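The Button Tin

When Sioned Samuel's aunt passed away in February, she left the house to the cousins, the piano to the church, and to Sioned a round blue tin that had once held butter cookies and now held buttons. Sioned drove home with it on the passenger seat, and I'm told she put the seat belt around it, because it rattled so at the corners.

It sat on her kitchen windowsill in Dralau until the summer. She dusted around it. Her neighbor Jacinto Cuautle, who came by most evenings with tomatoes or a complaint about the bus, used to give it a little shake on his way past, the way some people knock on a door they know is open.

"You ought to look inside," he said one night.

"I know what's inside. Buttons."

"Well, then there's no harm in it."

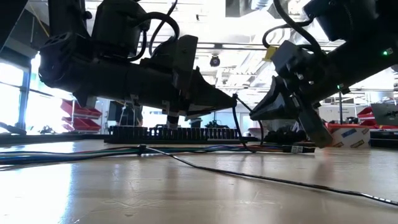
So they spread a dish towel over the kitchen table, tipped the whole tin out, and sat down with their tea. There were shirt buttons by the handful, and big brown coat buttons like toffees, and one shaped like a duck that Sioned remembered at once, with a jolt, from a yellow cardigan she had worn until the sleeves stopped at her elbows. She hadn't thought about that cardigan in years, and now she could feel the itch of its collar!

Some of the buttons were threaded together on loops of cotton, each loop with a paper tag, and the tags were in her aunt's tidy, slanting hand. "Blue dress, dance at Selvanayagam's." "Father's good coat." "Raincoat, the day we missed the ferry." Jacinto read them out loud, holding each one far from his face (he had left his glasses at home, as usual), and Sioned told him what she knew, and where she didn't know, she guessed, and the tea went cold in the pot.

The last loop had a single green button on it, and the tag said, "Sioned's, when she comes for it."

She turned it over a few times. Then she went to the hall closet and brought back her old green coat, the one that had been missing its second button for so long that she had stopped noticing the gap, and Jacinto got up without a word and put the kettle on again while she hunted for a needle.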